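Wotuvholm Slatted Workbench, model 1018

Bench for repair and assembly of desktop computers, made in our own workshop. The top is from aluminium profile with open slots, so you can fix your own holders and brackets where you need them, and move them again when the work changes.

Width 1000 mm, height of the legs adjustable by 300 mm. Delivered in 4 parts with the keys for mounting. Two persons can put it together in one morning.

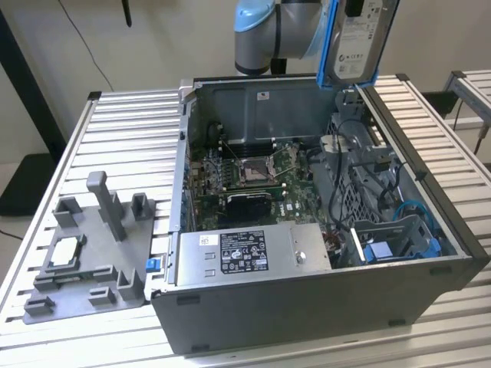
Desktop towers are best opened lying on the side, and for this the bench has enough depth. The side panel comes off and all the inside looks up to you: the board, the power supply, the drive cage. Small parts need their own place during this work. A fixture plate with guide posts, like the grey printed one to the left of the case, has a recess where the processor can rest while the socket is open. A 3.5-inch drive in its blue caddy can then go in or out from above, without turning the case.

The fixture plate is not included. Our colleague Lurdes Guerreiro can send you the drawing, or we print it for you — please write the type of your processor in the order.

Care: wipe the top with a soft dry cloth. Screws that fall in a slot come out easily with a small magnet. Do not use strong cleaners on the profile.

Also available: side table Tramitz, same height, and the bracket set Bensaid for mounting under the top.

Prices and delivery times on request.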